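손의 일을 기록하는 사람들
가전 수리·시험 업체 스킬로토, 자동화 도입 이후의 작업실

스킬로토의 시험동 2층에는 오랫동안 반복 내구 시험을 맡아 온 작업실이 있다. 소형 조리 가전의 문을 열고 닫고, 다이얼을 돌리고, 선반을 빼고 넣는 일이 하루의 대부분을 차지하던 곳이다. 지난해 10월 회사는 이 작업의 상당 부분을 로봇 팔에 맡기기로 결정하였다. 2025년 5월 31일 현재 이 부서에 소속된 인원은 17명으로, 도입 이전과 같다. 다만 이들이 하는 일은 크게 달라졌다.

변화의 중심에는 시연 기록이라 불리는 새 업무가 있다. 작업자는 로봇의 손과 같은 구조로 만든 휴대용 그리퍼를 쥐고 평소 하던 동작을 수행하며, 장착된 카메라가 그 과정을 기록한다. 축적된 기록은 협력사 호켁의 학습 시스템으로 전달되어 로봇 팔의 동작을 만드는 자료가 된다. 부서가 올해 들어 제출한 기록은 1,494건이며, 이 가운데 111건은 검수 단계에서 반려되었다.

반려 사유는 대체로 사람의 숙련과 관련이 있다. 시험 책임자 힐카 투오미넨은 경력이 긴 작업자일수록 초기 반려가 많았다고 설명한다. 손에 익은 동작은 빠르고 생략이 많아, 손잡이를 잡기 전의 접근 과정이 기록에 거의 남지 않는다는 것이다. 투오미넨은 "문을 한 번 여는 동작을 접근, 파지, 이동, 해제로 나누어 다시 배워야 했다"며 "처음 몇 주 동안은 모두가 신입 사원이었다"고 말하였다.

내구 시험을 오래 담당한 부커 머케이도의 평가는 보다 복합적이다. 그는 손목 통증이 줄어든 점을 가장 큰 변화로 꼽는다. 종전에는 같은 문을 오전 내내 여닫은 뒤 오후에 보고서를 작성하였으나, 현재는 기록 작업을 짧은 단위로 나누고 그 사이에 검수와 장비 점검을 배치한다. 반면 그리퍼를 통해서는 힌지의 미세한 걸림이나 다이얼의 유격이 손끝에 충분히 전해지지 않는다. 머케이도는 이러한 감각이 불량을 먼저 알아채는 수단이었다고 지적하며, 로봇이 시험을 마친 제품도 일정 비율은 사람이 직접 만져 보아야 한다는 의견을 회사에 제출하였다. 회사는 이를 받아들여 출고 전 수동 점검 항목을 유지하고 있다.

작업대를 꾸미는 일도 새로 생긴 직무에 속한다. 배경과 주변 물품이 늘 같으면 로봇이 특정한 배치에만 적응할 우려가 있으므로, 작업대 담당인 사비나 나나야카라는 천과 장식, 식재료 용기의 위치를 수시로 바꾼다. 어떤 날은 토스터 오븐 하나만 올리고, 어떤 날은 곡물과 접시를 함께 둔다. 나나야카라는 입사 당시 부품 창고에서 일하였으며, 이 직무가 신설되면서 부서를 옮겼다. 그가 작성하는 배치표에는 물품의 종류와 조명 조건, 담당자의 서명이 들어간다. 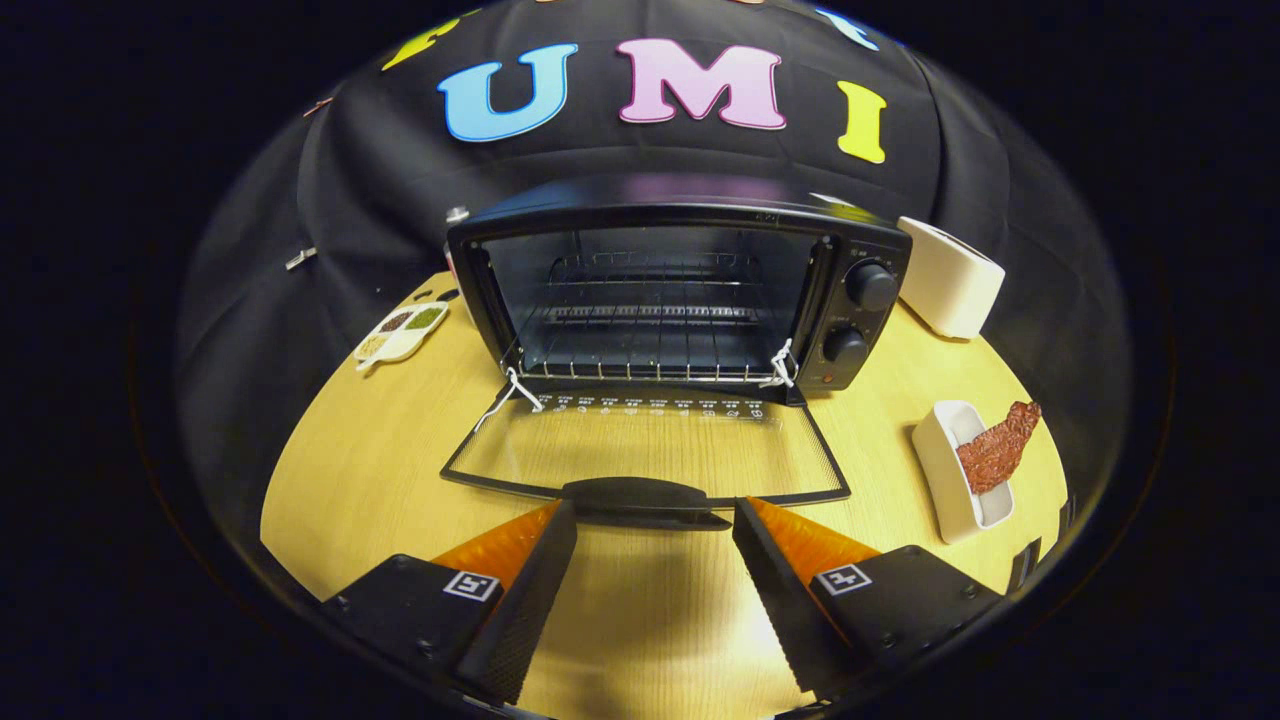

문을 연 토스터 오븐과 손잡이 양쪽에 놓인 그리퍼의 두 손가락. 좌우에는 칸막이 용기와 흰 접시가 놓여 있다.

처우 문제는 아직 논의가 진행 중이다. 직원 대표 엘리 라팔라이넨은 시연 기록이 단순 작업으로 분류되어 있는 현행 직무표의 개정을 요구하고 있다. 한 사람의 동작이 여러 대의 기계에서 되풀이되는 만큼 그 기여를 임금 체계에 반영하여야 한다는 주장이다. 기록에 담긴 음성과 작업자별 식별 정보를 어느 기간까지 보관할 것인지도 쟁점으로 남아 있다. 회사 측은 음성 수집을 중단하였고, 보관 기간에 대해서는 호켁과 협의하고 있다고 밝혔다.

부서 내부 설문에서 응답자의 86퍼센트는 이전의 업무 방식으로 돌아가기를 원하지 않는다고 답하였다. 운영 담당 임원 맬컴 치텀은 이 결과를 긍정적으로 보면서도, 신규 인력의 교육을 과제로 든다. 반복 시험을 직접 해 보지 않은 사람이 좋은 시연을 남길 수 있는지 아직 확인되지 않았기 때문이다. 스킬로토는 신입 직원이 기록 업무를 맡기 전에 수동 시험을 먼저 거치도록 교육 과정을 조정하였으며, 첫 과정의 지도는 머케이도가 맡는다.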